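Contractor's license number belongs to somebody else — what now?
Home Repair & Hiring board

mapleporch
Long hallway, two rooms off it, all needing new drywall.
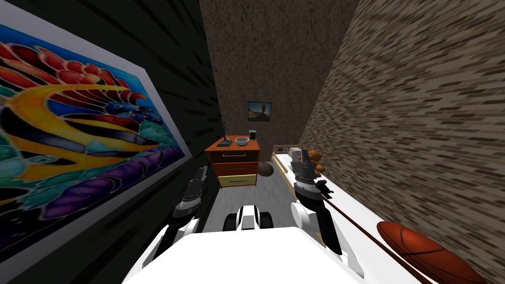
So I hired a guy from Groltcombe who says he's with Edwards Remodeling. Nice truck, nice card, license number printed right on it. I paid 35 percent up front. Last night I finally typed the number into the state lookup and it comes back to a Josée Melnyk, a plumber two counties over! He says it's "a typo." Am I being scammed or am I being paranoid?

tin_snips
Scammed. Stop paying him today and call your bank.

Piteo_Pat
Slow down. I've had a printer swap 2 digits on my own cards. Ask for the actual certificate and his insurance, and give him until Friday.

tin_snips
@Piteo_Pat a typo that happens to land on a real licensed person? Come on. My sister gave her guy "until Friday" and he was gone for good.

Piteo_Pat
It can happen — the numbers are only 6 digits long and most of them are taken. I'd still want it in writing.

gullywasher
I'd call the plumber. She'd probably want to know her number is floating around, and the licensing board moves faster when she complains too. Mine took 4 months, and that was with receipts.

mapleporch
Called her. Never heard of him, and she was pretty mad (not at me, thankfully). She's filing a complaint and so am I. Bank has opened a dispute on the deposit. He still hasn't sent the certificate.

Piteo_Pat
OK, I'd quit waiting on him too.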